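Search this forum
Advanced search Go

Furnished rentals and small landlords > Running costs

Thread: Linen service or wash it ourselves?

dunmore_annex
We have six furnished units and have always done our own sheets and duvet covers. The washer in the basement died last week and before I replace it I want to know if anyone here has switched to a linen service and stayed with it. Massawe quoted me $458 a month, pickup on Mondays, no contract. Our own costs ran $336 a month last year for water, power, soap and replacing stained stuff, but that does not count anyone's time. A new commercial washer from Gravo is $1,360 delivered.

Average stay is nine nights, if that matters.

tworivers
It matters a lot. At nine nights you are not changing beds often enough for a service to pay off. I would buy the washer. You make the difference back in under a year.

PSimiyu
I disagree with tworivers. You have to put a number on the time. I did our laundry for four years and it was most of two mornings a week once you add folding and ironing pillowcases. When I finally wrote down the hours I was working for less than I pay the person who cleans the units.

Also ask Massawe what they do about lost pieces. Ours charged us for anything missing, and things went missing on their end too.
Peninah Simiyu

tworivers
Nobody needs ironed pillowcases. Take them out while they are still a little damp and pull them flat.

PSimiyu
Guests notice. I stopped ironing one April and got two comments about wrinkled beds before the month was out.

kettle_hill
Do you own the linens with Massawe or rent them? With ours (a different company) you rent, and you get whatever is on the truck. Some weeks the sheets were good and some weeks they were thin enough to see through. We went back to doing our own after five months.

dunmore_annex
You can do it either way. The $458 is for washing our own. Renting is more and I did not ask for the full price list.

We use all white so we can bleach. I have read people saying to go gray or tan because it hides stains, but then makeup marks never really come out and you can't bleach them either.

kettle_hill
White is right. Buy all of it from one line, too. We have three different whites now and they look bad next to each other.

b_orchard
Going back to the washer question, I had a Gravo for seven years. Pump went once. Parts are easy to get. What kills them is overloading – a queen duvet should go in by itself, and people always try to fit two. Set the spin on high or the dryer takes forever.

If you do buy, look at Tronico as well. Smaller drum but the door seal is better. I would not buy the Skikex. The control panel locks up and you have to unplug it.

tworivers
Skikex fixed the panel on the newer ones. Mine has been fine.

b_orchard
Good to know. Mine was an older one.

dunmore_annex
Duvets are the part I keep going back and forth on. We wash the covers between every stay but the inserts only every few months, and it takes most of a day to get them dry. Part of me wants to drop them and go to a top sheet and two light blankets. 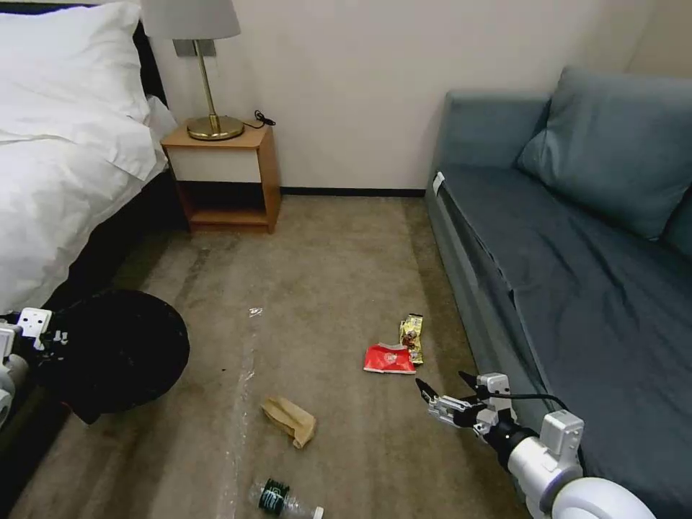

Blankets would be less work but I think the rooms would lose something. The duvet is most of what people see when they open the door, and in a room like this one, with a white bed, a white lampshade and a blue-gray sofa, the only real color is coming from the sofa. A brown blanket would not do much for it. I could see keeping the duvets and sending only the inserts out, if Massawe will take a partial order. The sofa is a separate headache. The covers do not come off and I have a cleaner in for it twice a year.

PSimiyu
Ask about the partial order. Ours did inserts by the piece. I would keep the duvets too. With blankets you have to wash every blanket after every guest, so you end up with more loads than you have now.

kettle_hill
Not everyone washes blankets every time.

PSimiyu
They should.

tworivers
Agree with Peninah on that one. Three-sheet it if you don't want to wash the blanket, with a sheet over the top and a sheet underneath. It is still more laundry than one duvet cover.

dunmore_annex
I called Massawe this morning. They will take inserts alone, priced by weight, with a minimum. I am going to buy the Gravo for sheets, covers and towels and send the inserts out four times a year. Washer comes Tuesday. Thanks for the help.

b_orchard
Check that the floor drain is clear before they hook it up. Mine wasn't.

Comments from readers

Maureen T.
We bleach too, but we had to stop on the towels because the edges were fraying. Oxygen powder works almost as well.

hallway9
What size inserts? Kings would not fit in any home machine I have owned.

L. Past
Would like to hear how the by-weight pricing works out after the first pickup.

Contact the moderators | Forum rules | Copyright the respective posters | Back to top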